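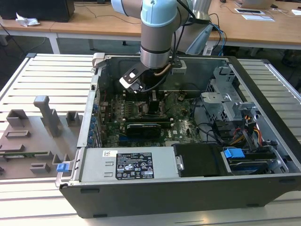 Unit 7: The Historic Waterfront as a Visitor Attraction

River ports lost much of their cargo trade once ships outgrew the old quays, and many towns were left with granaries, weigh houses and customs sheds that had no obvious use. The town of Jesoneck kept 45 such buildings and opened the first of them to visitors one July. Students should study how a working interior is presented to the public. A desktop computer with its side panel removed shows its parts at a glance, and the cutaway granary model in the Prirnico museum follows the same principle, with one wall left out so that the hoists and grain floors can be seen together.

Three terms are used throughout the unit. A quay is a built landing place alongside the water. A bonded store held goods on which duty had not been paid. A weigh house fixed the charges owed to the town.

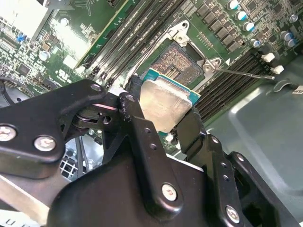
Fig. 2. Processor held above its socket.

Required reading: N. Pelletier, Quays and Granaries, pages 109 to 124. The Bomance harbour register, item 789, may be consulted in the reading room on request.

Written work: compare the visitor routes at Jesoneck and Caruso, with reference to signage, access and opening hours. Submit by 2024-12-10.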